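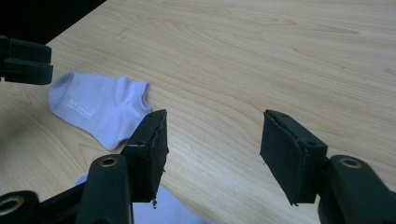
Effect of Scaffold Grouping on Solubility Prediction for a Small Compound Set

Project report, Ayala College, Computational Chemistry Laboratory
Tonantzin Chávez and Crisóforo Mendoza
Jan 7, 2023

1. Background

Models that predict water solubility from structure are usually tested by holding back a random part of the data. In a small set this can give results that look better than they should. Many compounds in a teaching collection are close relatives, and a random split often places one member of a series in training and its neighbor in the test group. The model then needs only to recall the neighbor.

The purpose of this project was to measure how large the effect is for the Pinden set, which the department has used in the second-year course without grouping.

2. Data

The Pinden set holds 132 small organic compounds with measured solubility at room temperature, given as log S. Structures were read from the supplied text file and standardized. Salts were reduced to the parent form and charges were neutralized where possible. After this step two entries matched other entries exactly. Their measured values agreed to within the stated error, so the first record was kept in each case. The working set contained 130 compounds.

3. Method

Each structure was turned into a circular fingerprint and a short list of computed properties: molecular weight, ring count, rotatable bonds, and estimated log P. All descriptors were produced with Usis, the in-house script package, using default settings. A random forest was trained on the combined descriptors.

Two test designs were compared. Design A used 5-fold cross-validation with random assignment. Design B used the same number of folds, but compounds sharing a ring scaffold were always placed together. Compounds with no ring were treated as one group. This made the folds in Design B uneven in size, and the errors were therefore pooled over all compounds before the final figures were computed.

Model settings were fixed in December, before Design B was run, and were not changed afterward.

4. Results

The error was larger under Design B. The increase did not fall evenly across the set. Most of it came from fused-ring compounds, where the model predicted values near the mean of the training data and missed the least soluble members. Simple substituted benzenes showed almost no change in position when compounds were ranked by error.

Removing the fingerprint and keeping only the computed properties narrowed the gap between the designs. Under Design A the reduced model was worse than the full model. Under Design B the two could not be separated with the data available.

5. Sources of error

The no-ring group is chemically mixed, and keeping it in one fold is a crude choice. The measured values come from more than one laboratory, and the file does not record which. A repeat with different random seeds was done for Design A only. Design B was run once, as the Rirlow cluster was closed for maintenance during the last week of the project.

6. Further work

The scaffold definition should be varied, first by ignoring ring substituents such as carbonyl oxygen, then by grouping on fingerprint similarity with a fixed cutoff. Repeated runs of Design B are needed before the size of the difference is quoted in the course notes. The split files and the Usis settings file are stored in the project folder.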